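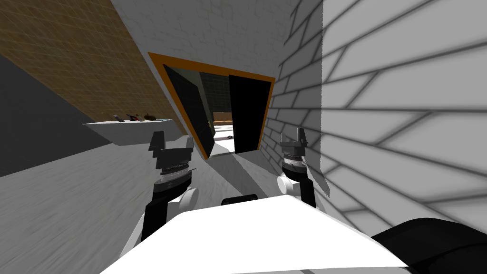

Figure 1. Simulated approach to the orange-framed doorway, both arms raised.

Lurley two-arm platform: progress report to Foltoreo, October
Prepared by Cecilia Baidoo, Munport

1. Status
Work this period was taken up by a stop fault in the doorway task. The fault was found in simulation. The hardware trials planned for the Munport site have been held, and no hours have been charged against them.

2. The fault
When a stop is requested, the base and both arms should come to rest together. In 18 of 500 simulated approaches the base stopped and the right arm did not. It carried on along its last commanded path for up to 385 milliseconds. The limit in the safety plan is 197 milliseconds for any joint.

All of the failures had the stop request arriving while the planner was replacing one arm path with another. The right arm controller accepted the new path after the stop and treated it as permission to move. The left arm runs an older build of the same controller, which rejects any path received after a stop. We had assumed the two builds were equivalent. The change log does not list the difference.

The existing tests missed this. They issue the stop only during steady motion, with no path change pending. 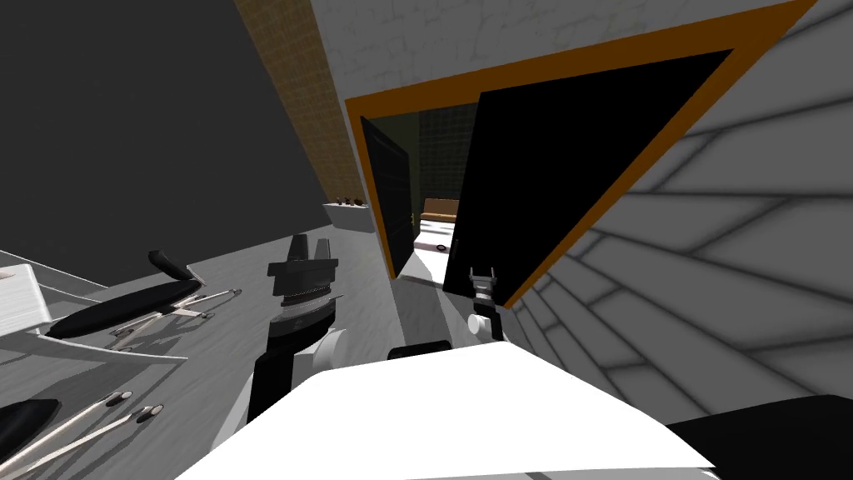
Rosângela Siqueira objected to the word "stop" being used at all for this behavior, and asked that the runs be logged as uncontrolled motion until the arm is shown to hold still. Her wording has been adopted in the fault record. She also asked for the door contact force in each failed run. Those values were not saved, and the runs are being repeated with force logging on.

3. Corrective work
The right arm controller has been moved back to the older build. Tsikata, who supply the controller, have the logs and a short script that reproduces the fault. They have confirmed the order of events but have not given a date for a corrected build.

Stop requests are now also issued at random points during path replacement. The latch that blocks new paths is set in the base controller as well as in each arm, and is cleared only by an operator reset. Testing of the reset is incomplete.

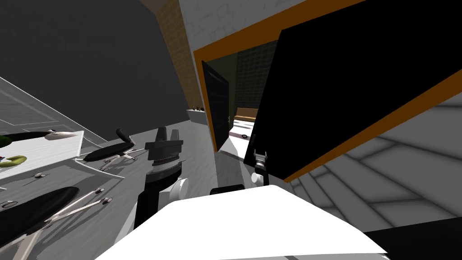

4. Effect on schedule and budget
The doorway milestone moves back one reporting period. The added simulation time is covered by the existing allowance. We request no new funds, but ask that the hardware trial money be carried forward.

5. Open items
Repeat of the failed runs with force logging.
Review of the other build differences between left and right controllers.
Written approval from Foltoreo before the arms are powered at Munport.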